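Marking out a work surface with tape

Posted March 3, 2024
Filed under: Workshop and garage

When I started to cut and glue small boxes at home, I was always losing time with the ruler. I measured one piece, put it down, measured the next piece, and then I could not find my first line again. Pencil rubs away on a painted surface and marker stays forever. Now I use masking tape, the blue kind, and I change it every December when I do the big clean-up of the shop.

First the surface must be clean. Wipe it with a damp cloth, let it dry well, then go over it one more time with a dry cloth. My neighbour Edileuza Batista uses a little dish soap in the water and this is good too, but rinse after. Put a small pencil mark at each end of the line. Fix the tape at one mark, pull it out to the other mark in one long piece, and only then press it down from the middle.
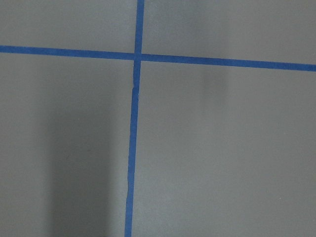
Joins are the part where most lines go wrong. If the roll finishes before the line does, do not just put the new piece beside the old end. Lay a straight edge along the tape already down and start the new piece on top of it, with an overlap the width of your thumb. On a grey surface the blue shows every small mistake, like the little kink just under the crossing, where the strip steps a bit to one side. A step like this does no harm if you only want to divide the surface into work areas. For measuring, lift that piece and lay it again.

For the crossing itself, put down the first strip complete and pass the second over it. Don't cut the tape to make the corners meet. A blade will scratch the paint, and I still have 2 scratches on my bench from learning this.

To take the tape away, pull it back low and slow. If some glue stays, rub it with a drop of cooking oil on a rag, then wash with soap.

I keep my leftover rolls in a closed bag - dust on the sides makes the edge of the tape ragged.

Odair Lins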